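Demonstration teaching (robotics)

We use cookies to keep you signed in and to see which articles are read. Accept | Manage settings

Category: Robot programming methods

Demonstration teaching is a way of giving a robot a task by having a person perform it through the robot. The person either takes hold of the arm and moves it, or steers it from a separate control. The joint positions, the gripper opening and the camera pictures are stored together, and a control program is later fitted to them. The method is used for jobs that are hard to write out as fixed steps, such as handling food, cloth or soft packaging. 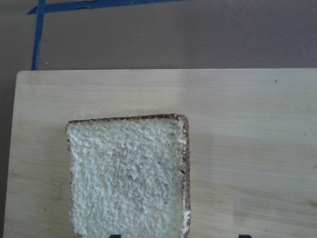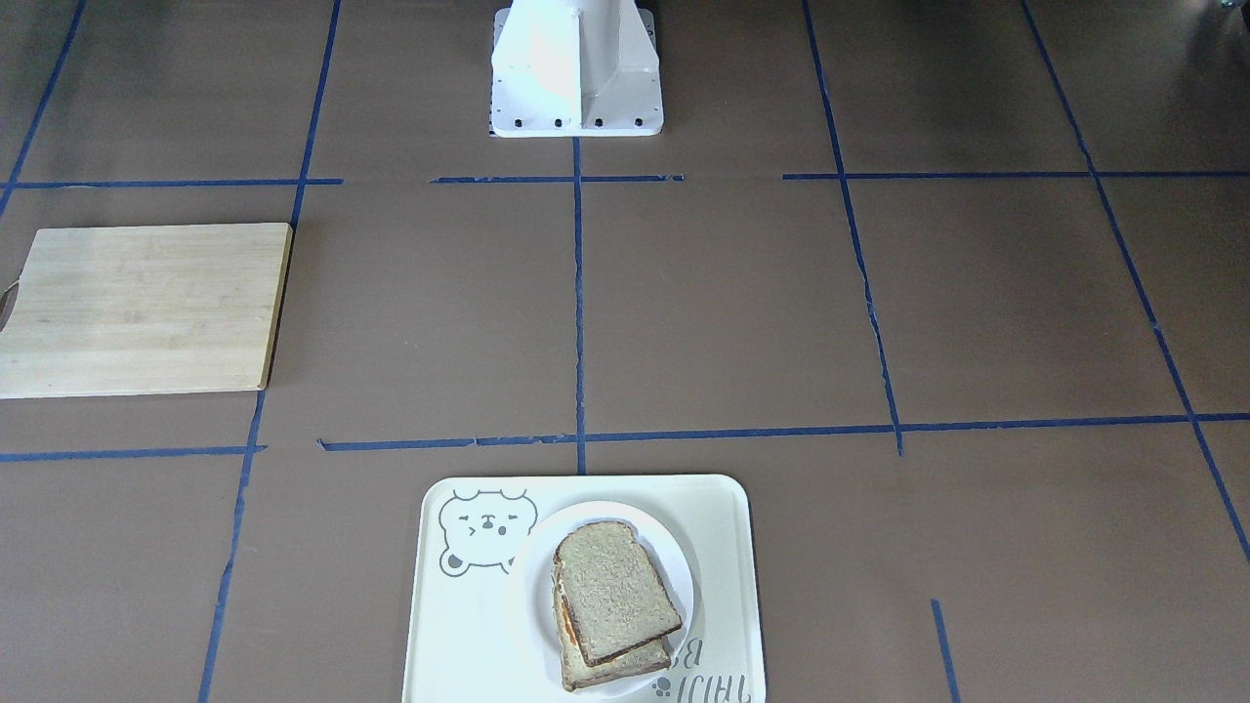
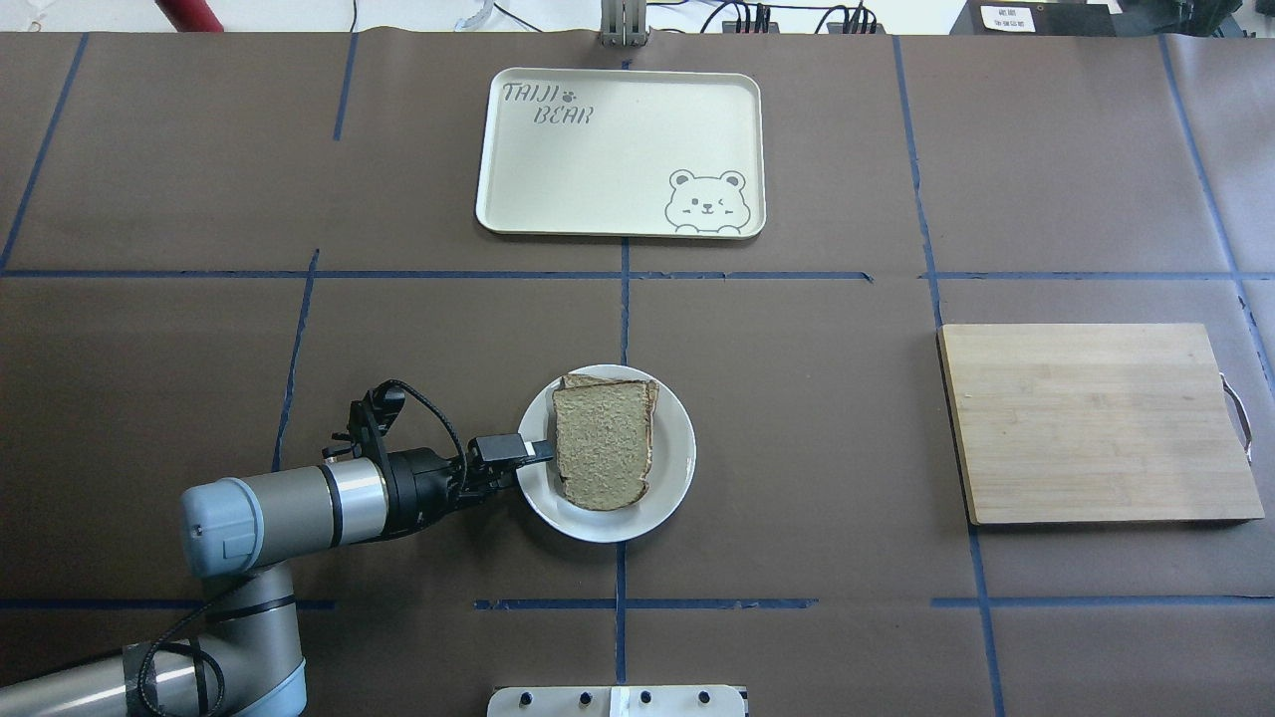

Sandwich task on a taped work surface, with sliced bread and a bamboo-like cutting board visible from all three camera positions.

Hand guiding

In hand guiding, the motors are set so that the arm holds up its own weight but gives way when pushed. The teacher grips the last link and leads it through the motion. It is cheap to set up and needs little training. Its main fault is that the teacher's hands and sleeves end up in the camera pictures, and a program trained on those pictures may come to depend on them. It is also tiring on larger arms, and two-arm tasks are awkward for one person.

Remote control

In remote control the teacher stays out of the work area. Common controls are a gamepad, a hand-held tracker, and a leader arm, a small copy of the working arm whose joints are read and sent across. Leader arms are usually the quickest to learn, as the teacher can feel where the joint limits are. Most simple ones give no sense of touch, so teachers tend to squeeze soft items too hard at first. Bread is a common practice item for this reason – a crushed slice shows the mistake at once.

Delay between the control and the arm matters more than most other settings. In the Clirkitz teaching manual, sessions are stopped if the delay goes above 70 milliseconds.

Cameras

A typical station has a camera at the wrist and one or more that look at the whole work surface. The wrist view gives the detail needed to line up the fingers with an object, but it loses sight of everything else when the gripper is close. A fixed view keeps track of where the plate, tray or board is. A head-height view is sometimes added to match what the teacher sees.

Camera positions must not shift between sessions. A bumped bracket can spoil a full day of recordings, and the fault is easy to miss until training has been run.

Marking the work surface

Tape is often used to divide the table into cells. Before each recording the objects are set down in a chosen cell, so that the finished set covers the whole reach of the arm and not only the spot nearest the teacher. Tape lines also make it simple to put things back after a break. Some groups remove them for the last part of the recording – a program can learn to steer by the lines.

Amount of data

The number of recordings depends on the task. The Jelham kitchen set has 700 recordings of plate, tray and bread tasks, of which 43 were dropped for missed grasps or camera faults. The smaller Thân set has 200, all made with a leader arm by the same group of teachers. Sets made by several teachers are more varied but less even, as people differ in speed and in the side from which they approach an object.

Failed attempts are handled in different ways. Some sets leave them out. Others keep those in which the teacher recovers, for example by opening the gripper and trying a second grasp, so that the program has something to follow when it makes the same error.

Limits

A program taught in this way copies the habits of its teachers, including slow or roundabout motions. It may do poorly with a new plate size, a different kind of bread or a change in lighting. The Fusten notes on station setup advise recording at more than one time of day and changing the objects on a fixed schedule.

See also: Leader arm; Gripper; Wrist camera; Work cell layout

Page last edited May 11, 2020. Text may be reused with credit. Contact the editors | Back to top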